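Home | Stories | Authors | Archive | Submit | Log in

The Bottle and the Drawers

Filed under: Short Fiction, School Days, Robots

By the time the radiators in the Clemmont annex had gone cold for the evening, the robotics club had been trying to pick up one plastic bottle since the end of lunch, and Clotilde Lecomte, who had promised her mother she would be home for soup, had stopped looking at the clock above the door altogether.

She loved the annex in December. It smelled of floor wax and warm dust and of whatever the cooking class next door had burned that day, and when the light went outside, the windows turned into mirrors and the whole world shrank to the size of the workbench. Her grandfather had learned to weld in this building, back when it was the Langlois trade school, and he still asked her every weekend whether they had fixed the step by the back entrance. (They had not. She had gone over it herself that very afternoon, with an armful of cables.)

The Plalta Cup was the thing they were all there for. It was a small competition, held in a gymnasium two towns over, and the prize was a plaque and a voucher for parts from Vindent, but if you had told any of them it was small they would have looked at you as if you had insulted a relative. The task sounded like nothing. Clear a surface. Lift each object, set it down in the bin, and don't knock anything over while you're at it. Teams got three attempts, and the best one counted.

"My little brother can do it," Yannick Delaunay had said back in the fall, when the rules came in the mail and they passed them around until the corners went soft. "He's four. He does it for a cookie."

"Then write down how he does it," Clotilde had said, "and we'll put that in the program."

He had tried, too, bless him. He had gone home and sat on the kitchen floor and watched his brother pick up blocks for most of an evening, and he came back with a page of notes that said things like "looks at it first" and "changes his mind halfway" and, underlined, "doesn't seem to care which end." They had taped the page to the wall. It was still there, a little curled from the heat, and Clotilde read it whenever she was waiting for something to load, and that was often.

The bottle was the trouble. Cans were fine. A can standing upright was a friendly sort of object, with the same face all the way around, and the arm could come at it from wherever it pleased. But the rules said that some things would be lying down, and a bottle on its side wanted to roll, and it was clear besides, so that half the time the program seemed to look straight through it and admire the table underneath. They had talked about painting it. They had talked about asking whether painting it was allowed. In the end they had left it alone and put it back on top of the gray drawers, and Clotilde had typed in the new height for the wrist, one careful number at a time, and Yannick had rested his finger on the stop button the way other people rest a hand on a dog.

"Going," she said.

The arm hummed and began to come down, slowly, in the polite manner they had finally taught it.
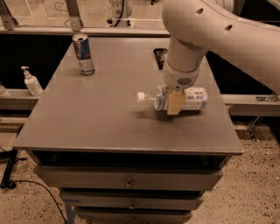
Too far toward the label, Yannick murmured, it ought to go for the part with the ribs, where there was something to hold on to, and couldn't she see it was going to close on the slippery side?

She could see it. She had been seeing it all afternoon. But she had also been thinking about that page on the wall, the part about not caring which end, and she had a feeling in her stomach that she could not have defended in front of a teacher.

"Let it finish," she said.

"It's going to squirt out."

"Then it'll squirt out, and we'll have learned where."

He breathed in through his nose, which was how Yannick disagreed with people he liked, and he kept his finger where it was and did not press. The motor changed its note. Clotilde found that she was holding the edge of her own sweater in both hands, like a child at the dentist, and she thought about her grandfather, who used to say of a weld that you had to leave it be for a moment, even when every part of you wanted to poke it.

There was a small sound, a sort of crackle, the sound of thin plastic being squeezed.

"Don't say anything," said Yannick.

She didn't. The arm rose by the width of a hand, and then another, and the bottle went up with it — crooked, tail low, about as graceful as a cat being carried by a toddler, but up. It hung there. The log on the laptop said attempt 149, and beside it, where there had been one red word after another for as long as either of them could stand to scroll, there was a green one.

"It's tilted," Yannick said at last, in a voice that was not quite steady.

"The rules don't say it can't be tilted."

"Are you sure?"

She wasn't, so they got the rules out and read them again from the beginning, both pages, shoulder to shoulder under the bad lamp, with the arm still holding its bottle in the air behind them. There was nothing about tilting. There was a paragraph about batteries that neither of them had ever noticed and that was probably going to be a problem, but they agreed, without much discussion, to have noticed it tomorrow.

Yannick took a pencil and went over to the wall and added a line at the bottom of the page, under the part about changing your mind. Then he asked if there was any chance her mother had made enough soup for two, and Clotilde said there was always enough, and went to find her coat.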